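Another checklist for the arm bench

Amber Mulder forwarded me the new Solleck bench guidelines in November, with a note that said "you'll hate section four." I read the whole thing and I hated section two as well.

I have worked next to small robot arms for long enough to have signed a lot of these. They come around every time somebody new is put in charge of safety or somebody gets a finger pinched. The Solleck one has 200 items in it. I like rules. I have been the person yelling at people to keep their hair tied back. But I don't believe anyone reads item 140 while standing at a table with a part in one hand, and I don't believe the people who wrote it think so either.

Take section two, "workspace marking." It wants cells of equal size, continuous lines, and a signed inspection of the lines before each session. Ingvild Åberg asked the obvious question at the Jenasthorpe meetup, which was what the inspection is supposed to catch. The answer she got was "non-conformance." Great.
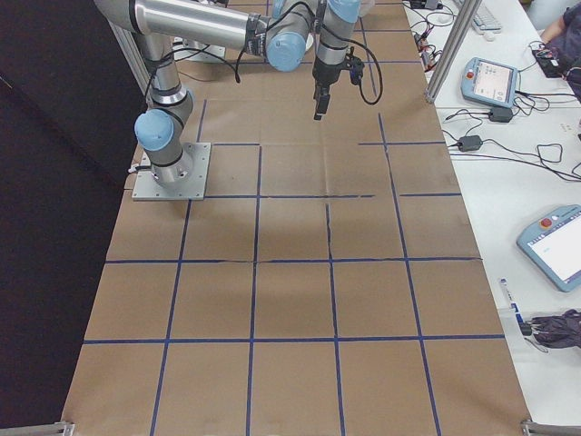
My problem with most bench standards is that they grade what is easy to look at. Tape is easy to look at. Put an inspector in front of brown paper with a blue tape grid and they will find the crooked bits in the middle rows and the places where a line breaks, and they will write them all down. Fine, go ahead and retape it. If the grid is there so a human can say "third cell over," a wobbly line does no harm at all. If you are measuring from it, you shouldn't be measuring from tape on creased paper in the first place, and no signature fixes that.

What I would ask about is the pendant. Where is the stop button when your hands are busy, and can you reach it without leaning over the table? If there are two pendants on one desk, does everybody know which one goes with what? Solleck gives that one line, on page 10, after the bit about label fonts. Cable slack at the wrist gets half a line. I've seen a snagged cable end a whole afternoon's work, and I have never seen a font do it.

Zoriana Kushnir, who is more patient than me, says a bad checklist still gets people to stop and look. Maybe. In my experience it gets them to stop and tick. I once found a sheet at Munley filled in for the entire week ahead, in the same pen, very neat handwriting.

So we are keeping our own list, which has 6 things on it and fits on a card. Amber wants to add a seventh. I've told her she has to take one off first.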